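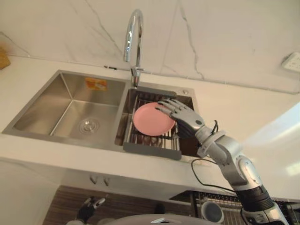 Figure 7.1 A humanoid hand holding a plate at the drainer rack of a double-basin kitchen sink.

Chapter 7
Working Near Water: Rules for Robots in Home Kitchens

After reading this chapter, you should be able to:
describe the work area of a kitchen robot and mark its limits on a floor plan;
tell the difference between a hazard and a risk in a wet area;
write a short operating rule that another person can follow without asking you;
decide when a test must be stopped, and who may start it again.

7.1 Why the sink has its own chapter

In Chapter 6 we looked at robots which carry objects between shelves and tables. The floor was dry, the objects had simple shapes, and a person could stand at a safe distance. A kitchen sink changes all of these conditions. Water and electricity come close to each other, the objects are smooth, and the person who lives in the home wants to use the same place.

Look again at Figure 7.1. The arm reaches in from the right and the fingers close over the upper edge of a round plate. For the person who writes the rules, the plate is only one part of the matter. There is an electrical outlet on the wall to the right. One of the cables hangs in a long loop past the front edge of the countertop. A cup stands in a wire dish rack, partly behind the arm. Each of these things must have a place in the risk assessment, even if the task description says only "put the plate in the rack."

Students often begin with the hand, and this is natural. The hand is the part that looks most like ourselves. But when my colleague Uriel Cervantes and I collected the reports from the training kitchen in Nesthorpe, we read 144 of them, and only 26 had the grip as the main cause of the stop. The others were about cables, about elbows that touched something on the way, and about people who came into the area too early. We return to these reports in Section 7.4.

7.2 Some words we need

Work area. The full space that any part of the robot can reach, including the elbow, the second arm and all hanging cables. It is larger than the space needed for the task.

Splash area. The space where water can be expected during normal use of the faucet. In this book we measure it with the faucet fully open and a plate held under the water, face up. The result is drawn on the floor plan and on the wall plan.

Hazard. Something that can cause harm, for example a cable near a basin.

Risk. The combination of how likely the harm is and how serious it would be. The same cable has a low risk when the water supply is closed and a higher one when the faucet runs.

Responsible operator. The one person who may start the robot again after a stop. There is never more than one at the same time. If the responsible operator leaves the room, the robot is stopped first.

7.3 The house rules from Majimbun

The rules below were written by Ibrahim Ojo for the student kitchen in Majimbun and are used here with small changes. They do not replace the national standard of your country – you must read that too – but they show how short a good rule can be.

Rule 1. Before the robot is switched on, follow every cable with your hand from one end to the other. A cable that can reach the inside of a basin must be fixed again.

Rule 2. Outlets inside the work area must have ground-fault protection. Test it on the day of use and write the result in the log.

Rule 3. The arm which has no task is parked, with its fingers open and away from the edge of the counter.

Rule 4. Glass and knives are removed from the work area, also when the task does not need them to be touched.

Rule 5. A dropped object is left where it is until the robot has been stopped. This is the rule that is broken most often.

Rule 6. After every stop, write down the time, the position of the arm and the name of the responsible operator.

Before you continue with Section 7.4, draw a plan of a kitchen you know well. Mark the work area in pencil and the splash area in ink, and bring the plan to the next class. We will use it for the first risk assessment.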